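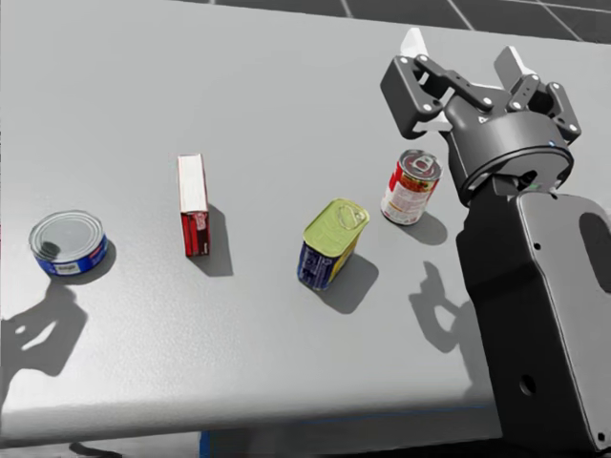
Prarovance will get its corner grocery back in October, more than a year after the last one became a tanning salon. Flinero, the chain that owns the building, confirmed the move in a letter to customers dated May 1, 2022 – a Sunday, which suggests somebody there is keen.

The new store will be small. Plans show 11 aisles on the old sales floor, which had room for seven, so shoppers with wide carts may want to practice turning. Flinero promises canned fish, boxed dinners and "a curated pantry," the last of these being a shelf.

Residents of Gudeta Street had asked for a butcher counter and sent in a petition with 400 names. They are getting 26 parking spaces.

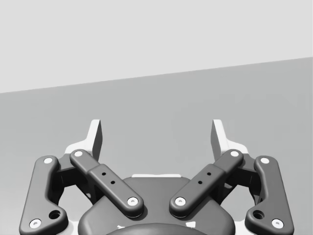
Open gripper, simulated view.

The nearest full-size supermarket is still the one in Nateck, reached by a bus that runs hourly, or says it does. Flinero has not set prices yet but calls them "neighborly." Anyone who has met the neighbors will wait for the flyer.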